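Assunto: Re: [vizinhas-da-horta] sacos de plástico e legumes do cabaz

Olá a todas e a todos,

Desculpem a demora, Agosto deixou-me o correio num estado lastimável e só hoje à tarde me sentei com um chá a pôr a lista em dia (são 241 mensagens, imaginem!).

Wing-yan Au escreveu:
> Alguém tem um sistema para os sacos fininhos das compras?
> Em casa enchem-me uma gaveta inteira, e os legumes
> murcham-me lá dentro em 2 ou 3 dias. 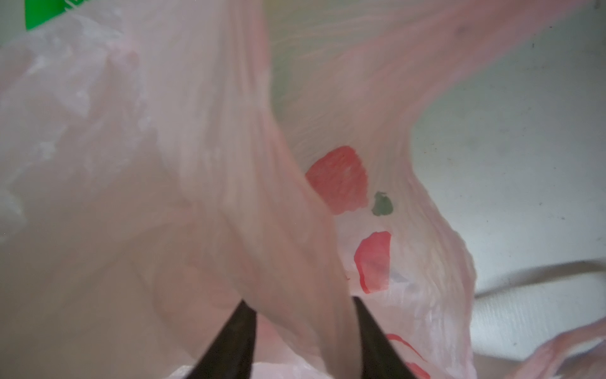
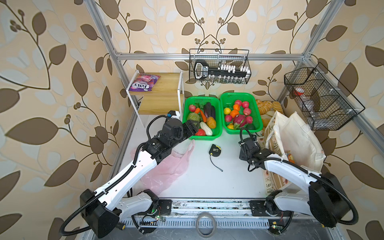 Querida Wing-yan, com os legumes sou muito teimosa: mal chego a casa saem do plástico, e as folhas vão para o frigorífico embrulhadas num pano. Quanto aos sacos, estico-os bem na mesa com a palma da mão, dobro ao comprido e faço um triângulo, como nos ensinavam na escola com os guardanapos. Um saco cor-de-rosa todo amarrotado, como esse dos desenhos vermelhos, pede mais paciência, mas também lá vai! E o cesto verde é o melhor sítio para deixar os legumes à vista enquanto se decide a sopa. Para as compras seguintes levo sempre um saco de pano, e assim a gaveta vai esvaziando devagarinho.

Se quiseres, na próxima troca de sementes levo-te uns triângulos já feitos.

Um abraço grande para todos,
Tuma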